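How a Robot Practices in a Pretend Kitchen

Robots that work in homes have to learn how to do chores. Opening a cabinet sounds easy. To do it, a robot has to find the handle, move its hand to the right place, close its fingers, and pull in the right direction. If any one of those steps goes wrong, the door stays shut.

The robot in this article is called Nidex. It has one arm, and at the end of the arm is a gripper with two fingers. Nidex was taught using a method called simulation training. This page explains how the method works and what the Ollport group found when they tested it.

What is a simulation?

A simulation is a pretend world inside a computer. A video game is one kind of simulation. In a game, the computer keeps track of where everything is and draws it on the screen. A robot simulation does the same job, but it also has to work out pushes, pulls, and weight. If the pretend gripper bumps a pretend door, the computer has to decide how far the door moves.

The program used for Nidex is called Macedo. It builds pretend rooms, places a pretend robot in them, and lets the robot try things. A failed try costs nothing. The room is reset and the robot starts again. In a real kitchen, a person would have to walk over and close the door each time.
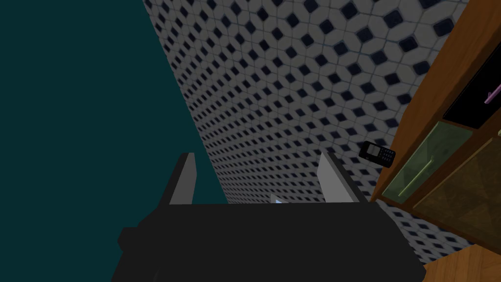 Changing the room

Macedo does not use the same room over and over. Between tries it can swap the colors and patterns of the walls, the doors, and the handles. This is called randomization, a long word for mixing things up without a fixed order. The results can look odd. A wall may be covered in six-sided light tiles with small dark diamonds between them, and one cabinet may have a pink-purple handle on a black panel and a pale green handle on green glass. Real kitchens seldom look like that, and they do not need to. A robot that only ever sees white doors with silver handles may learn "pull the silver thing." Then it meets a green handle and does not know what to do. After seeing many colors, it has to pay attention to something else, such as the shape of the handle and where it sits on the door.

Other things can be changed too. The computer can make the light brighter or dimmer. It can turn the view so the cabinet is seen from the side. It can also put everyday objects nearby, so the robot has to sort out which parts of its view matter for the job.

How the robot learns

Nidex learns by trial and score. At the start, its moves are close to random. The computer gives it points when the gripper gets nearer to the handle, more points when the fingers close on it, and the most points when the door opens. A part of the program called the policy decides which move comes next. After each batch of tries, the policy is adjusted so that moves that earned points become more likely.

The work is slow in one way and fast in another. Nidex needs a very large number of tries, far more than a person would. But a computer can run many pretend rooms at once – each with its own pretend Nidex – and put all the scores together.

The test

The group wanted to know whether changing the rooms made a difference. They trained two policies. Policy A practiced 2,000 times in one room that never changed. Policy B also practiced 2,000 times, but its rooms were mixed up by Macedo.

Both policies were then tested in 14 new rooms that neither had seen before. Each one made 334 tries. Policy A opened the door on 97 of them. Policy B opened it on 241.

In the room where Policy A had practiced, the result went the other way. Policy A did slightly better there. It had learned that one room very well, and the learning did not carry over to other places. Researchers call this overfitting. A student who memorizes the answers to one math worksheet has the same problem when the numbers change.

What is still hard

A simulation is never a perfect copy. Real hinges can be stiff. Real handles can be slippery. The difference between the pretend world and the real one is called the reality gap, and it can make a policy that works on the computer fail on a real arm.

The next part of the project, named Trurex, will move Policy B onto a real arm in February. It will be tested on one cabinet with two kinds of handles.

Words to know

Gripper: the part of a robot that grabs things.
Simulation: a pretend world run by a computer.
Randomization: changing things in no fixed order.
Policy: the part of a program that picks the robot's next move.
Overfitting: learning one example so closely that new ones cause trouble.
Reality gap: the difference between a simulation and the real world.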